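Oana Barbu has fitted hot tubs and garden pools for Zekach in Folbridge for 11 years. We spoke on a Friday, between two site visits, mostly about covers.

"People spend all their time choosing the tub and pick the cover in five minutes," she says. "Then the heating bill comes in and they ring me."

Her advice is to measure the shell after it has been set down, corners included, and to order from those figures. She has seen covers come up 50 mm short on one side. 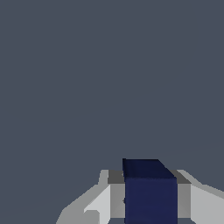
*A dark blue cube, computer rendering.*

She charges £600 for a fitted cover with a lifter. A cheaper one will do for a tub under a roof, she says, but the foam takes on water sooner outdoors.

"If it takes two of you to lift it, it's finished. Drying it in the garage won't help."

Zamfira Căpraru, who runs the Tolentino showroom, is less strict about replacing them. "I'd try new straps first. Half the ones I see are only torn at the clips."
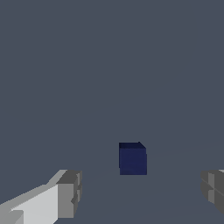 ## Winter use

Both would keep a tub running through December. Barbu turns hers down at night and checks the filter every 2 weeks.

"Leave the pump on in a frost," she says. "If you want to switch it off, drain it properly and blow out the pipes."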